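Setting Up Your Kuretti Worktable
Section 4: Leveling, First Cleaning and Keeping the Top Clear

By this point the legs are on, the packing foam is in the hallway, and you have one bolt left over. The leftover bolt is a spare. We put it in the bag loose and unlabeled, and 12 people a month write to us in a panic. Tape it to the underside of the top and carry on.

4.1 Before you start

You will need:
The hex key from bag C
A spirit level, or a marble and some patience
Two soft cloths
Dish soap
A second person, ideally one who is still speaking to you after Section 3

Put the table where it is going to live. If you level it in one corner of the room and then drag it to another, you will get to read this section again.

4.2 Leveling the top

1. Turn all four feet clockwise until they stop. Finger tight is enough.
2. Lay the level along the long edge, near the back.
3. Find the low end. Turn the foot at that end counterclockwise, half a turn at a time.
4. Move the level to the short edge and repeat.
5. Press down on each corner in turn. If the table rocks, lower the foot on the corner that lifts.
6. Go back to step 2. Everyone has to go back to step 2.

Note: Old floors may need more height than the feet can give. Each foot has 9 full turns in it. After that it comes off in your hand, and the table goes down on that side with some enthusiasm.

Caution: Keep your fingers out from under the feet while your helper is "just checking something."

4.3 First cleaning

The top ships with a thin film on it from the factory. You can't see the film, but tape won't stick to it and coffee rings love it.

1. Mix a small squirt of dish soap into a bowl of warm water.
2. Wring one cloth out well and wipe from the back edge toward you.
3. Rinse the cloth and wipe again, this time with plain water.
4. Dry with the second cloth. Air drying leaves streaks, which you will then blame on the table.
5. Wait 20 minutes before setting anything down.

Caution: No scouring pads, no bleach, and none of that orange paste from under the sink. The paste removes marks very well. It also removes the finish.

4.4 What a used top looks like

A pale top will pick up faint scuffs and light smudges. It will also show every dark speck that lands on it, at a distance, to guests. Most of this is surface dirt and comes off with a damp cloth. Scuffs that stay after two passes are yours to keep, and are not covered by the warranty. 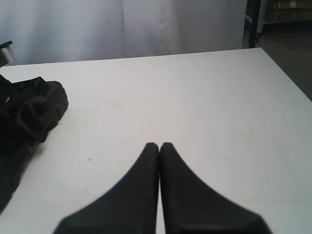

Zoriana Polishchuk

Try specks first with a dry fingertip. If the speck moves, it was a crumb. If it stays put, lay a damp cloth over it for a minute and then wipe. Small reddish marks get the same treatment, with a drop of dish soap added. Don't scrape at either of them with a knife, a key or the hex key from bag C, however handy it is.

4.5 Parking things at the edges

The middle of the table is for working. The edges are for everything else, and the things you leave there will creep inward if you let them.

1. Choose one end for parking. The left is fine, and so is the right. Both is how you end up working on your lap.
2. Set heavy items down flat, well back from the corners.
3. Turn handles and loops inward so a passing sleeve can't hook them.
4. Put a felt pad under anything metal.
5. Lift things to move them. Dragging is where scuffs come from.

Note: Dark rubber feet and bases left in one spot for weeks can leave a shadow that doesn't wipe off. Shift them when you clean. If you're the sort of person who never shifts them, the shadow will be covered anyway.

4.6 Load limits

The top carries 200 pounds, spread out. It does not carry 200 pounds standing on one foot to change a light bulb. Please use a ladder.

4.7 If something is wrong

Top still rocks: repeat 4.2 on the actual spot where the table stands.
Streaks after drying: too much soap. Repeat steps 3 and 4 of 4.3.
Corner feels sharp: check for a strip of clear film along the edge and peel it off.
Two bolts left over: one is the spare. Go back to Section 3 and find out where the other one belongs before you put anything on the table.

Continue to Section 5, Fitting the Drawer.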